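Search this wiki Go Search tips

Table tennis paddle

A table tennis paddle (I grew up saying "paddle," my cousins say "bat," and the rule people say "racket") is the thing you hit the ball with, and I've kept this entry going far longer than I planned to! It has a flat blade, a short handle and, on most of them, a sheet of rubber glued to each face.

Blade and rubber

The blade is mainly wood, sometimes with thin layers of carbon or other fiber tucked in between. Rubber comes smooth or pimpled, usually with sponge underneath, and the smooth kind is what I'd hand any beginner – it grips the ball and makes spin a lot more fun. Red and black are the classic pair. A strip of edge tape runs around the rim, and mine always starts peeling by December.
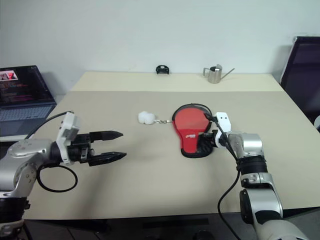
Irnska, 17/09/2026

Red faces with a dark border are the look most people know, often with a maker's logo down near the handle. The handle itself may be flared, straight or anatomic (that's the one with the bulge in the middle), and I've gone back and forth between the first two for 18 years.

Care

Wipe the rubber with a damp sponge, let it dry, and put it in a case away from the sun. I tossed my old Korkanano into a bag with my keys for a whole summer and the rubber never forgave me. Keychains belong in another pocket, even the soft pom-pom kind, as the ring and chain can nick the surface.

See also

Table tennis ball; Penhold grip; Drunurico Table Tennis Club

Last updated: see dateline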